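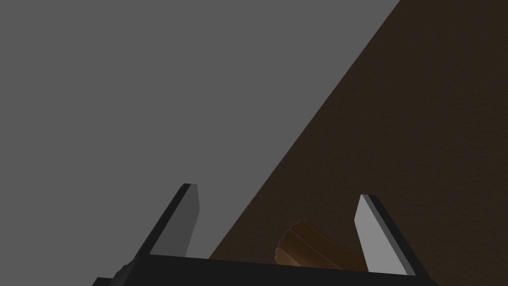

Notebook, October. Glue trials, second round

Started 7:40, shop cold. Worach says the bottle is good down to a temperature we don't usually see before November, so no excuses there.

The question again, so I don't lose sight of it: does the new Nalgate wood glue hold end grain as well as the rep claimed, or did we see a nice demo with nice offcuts? He glued two bits of ash in our doorway, waited through a coffee and then couldn't pull them apart. I couldn't have pulled them apart with flour paste either. Ash was his choice, clean cut was his choice, and he did the pulling.

Setup

Same stock for everything this time: one beech board from Cluvwood, planed Sunday, cut up the same evening. Last round we mixed boards and the results were useless. Piret says they were "suggestive." I've read the page again and they suggest we mixed boards.

18 joints, half Nalgate, half the old Kragh. Butt joints, end grain to long grain, no sizing coat. Fresh 600 paper on the long grain face only. Left the end grain straight off the saw because that is how it gets used on the bench, whatever the leaflet says.

Clamps tightened by hand. I don't like this part. My hand at eight in the morning and my hand after lunch are different tools. Piret did half of each glue and I did half of each, so at least the error should be spread over both. Her initials are on the masking tape in blue, mine in pencil.

Squeeze-out: Nalgate ran more. It looks generous and gives you a feeling of quality, and it means nothing. Wiped all of it with a damp rag except two joints of each, left to dry for scraping.

Pulled the clamps at the time printed on each label. Then everything went on the shelf until the next day.

Breaking them

Piece in the vise, bucket hung from the long arm, sand added by the scoop until it lets go. Weighed the bucket after each break.

Nalgate: 5 broke in the glue line, the rest took wood with them. Kragh: 2 broke in the glue line, the rest took wood. So on the only count that matters to me the cheap one came out ahead, on a small pile of joints, with hand clamping and a bucket. I would not bet a chair on it. I also would not pay the Nalgate price on it.

Bucket weights are on the loose sheet taped inside the back cover. The spread within each glue is wider than the gap between them. Please read that sentence before quoting the sheet to anybody.

Note from Piret Pētersons, copied from her page: three of the Nalgate failures were joints with my pencil on them. Fair. I may be starving the joint by cranking too hard. It would explain some of the squeeze-out too. But if a glue only works when one of us clamps it, I want to know that before we buy the big tub.

Scraping: the dried Nalgate came off in a long skin, pleasant. Kragh chips and gets in your sleeve. Point to Nalgate. Under oil finish both left a faint mark where I'd missed some, so neither gets credit for "invisible residue."

To check

Open time. The leaflet gives a figure for a warm room and says nothing about ours.

Whether a thin sizing coat evens things out. Old advice, everyone repeats it, I have never seen anyone test it in this shop.

Same clamp pressure for all. Worach has a torque handle he swears by. Ask whether it has been checked against anything since he bought it.

Creep. Hang a loaded joint of each from the rafter by the window and leave it over winter. Label it properly this time so it doesn't get burned.

Rep is calling back this week. Told Piret to ask him for end grain numbers in beech, with the species and the clamping written down. If he offers to come and do the ash again, we're out.

Vise jaw is still loose on the left. Beech offcuts are in the crate under the saw, don't use them for anything, I want the leftover length for round three.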